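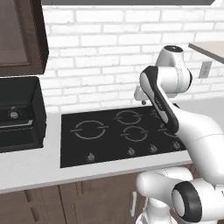 Stisness Names Kerkgate Site for Expanded Home Kitchen Program

News > Press Releases > Housing and Interiors

12/27/18
By Ross Yule, Communications Office

Stisness, the regional housing association, today announced that its kitchen renewal program will be extended to the Kerkgate development, where 300 rental homes are scheduled to receive new cabinets, counters, wiring and ventilation over the coming year. The work follows the completion of the Lennox phase in August.

The Kerkgate homes were built in two stages and have kitchens of differing sizes. Residents will be offered a choice of three layouts – galley, L-shaped and single wall – and will meet with a design adviser before any work is ordered. Cabinet doors will be available in dark brown, cream or gray. Walls may be finished in plain paint, tile or white painted brick where the existing masonry allows.

"The Lennox residents gave us clear instructions," said Ross Yule, speaking for the association. "They asked for more outlets at counter height, better light over the work area and wall cabinets that leave room for the small appliances people use every day. Those requests have been written into the Kerkgate specification."

Stisness received 1,357 completed survey forms during the Lennox phase. Counter space was the most common subject of comment, followed by storage and noise from exhaust fans. As a result, the standard clearance between counter and wall cabinet has been increased at Kerkgate, and a separate circuit will be provided for toaster ovens and similar equipment. Fans will be replaced with quieter models in all homes, including those where the resident chooses to keep the present layout.

Work will proceed one stairwell at a time. Each kitchen is expected to be out of use for eight working days. During that period residents may use the shared kitchens on the ground floor of the Sidora building, which will be open from early morning until late evening. Households with medical or dietary needs may request a temporary cooking unit in their own home – requests should be made in writing to the Kerkgate site office before the stairwell start date.

Rents will not be raised to pay for the program. The association will fund the work from its planned maintenance reserve. Residents who select optional items, such as a second wall cabinet or an extended counter, may pay for them in monthly installments over 40 months.

Old cabinets in good condition will be offered to residents for use in storage rooms before being sent for recycling. Appliances owned by residents will be disconnected and returned to their places by the contractor at no charge.

Stisness manages 4,000 homes across the region. Further phases will be announced after the first Kerkgate stairwells have been inspected and handed back.

Residents with questions about the schedule should contact the Kerkgate site office. Media inquiries should be directed to Ross Yule at the Stisness Communications Office.

Last updated: 12 months of schedule notices are kept on file at the site office; this page was last updated on the day of release.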